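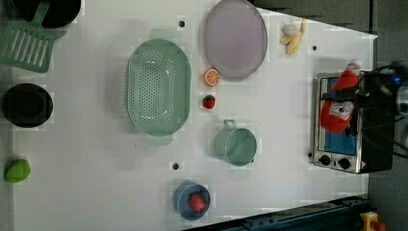
Sorting the Plastic Kitchen Stuff

I do this every January, when the cupboard over the fridge stops closing. Everything comes out first, and I mean everything, even the lids.

Greasy plastic

Dish soap alone never cuts it for me. I spread a spoonful of baking soda paste over the tacky spots, leave it while I make coffee, then wipe with a warm cloth. Rinse well! 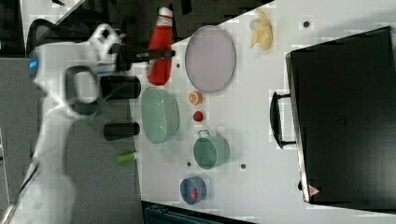

For colanders I use an old toothbrush and go at the holes from the outside in (much less splashing, ask my shirt). Tomato stains fade a bit if you leave the piece on a sunny windowsill for 24 hours.

Smelly cups and lids

Half vinegar, half water, overnight. Dry them with the lids off or the smell comes right back. 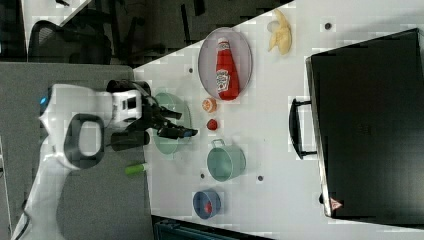

Putting it all back

Big shapes go at the bottom, small ones nested inside, and plates standing up in a file rack. Mine is a cheap one from Corness and it's held up great.

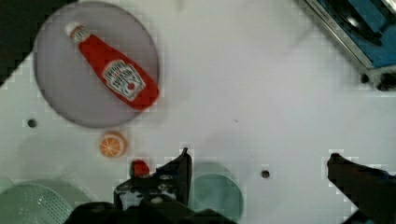

Squeeze bottles I store cap down in a mug, so the last bit is ready when you want it. Wipe the caps too, they get crusty fast. And anything cracked goes out, even if you love it. I kept a split salad bowl for years and it dripped on me every single time.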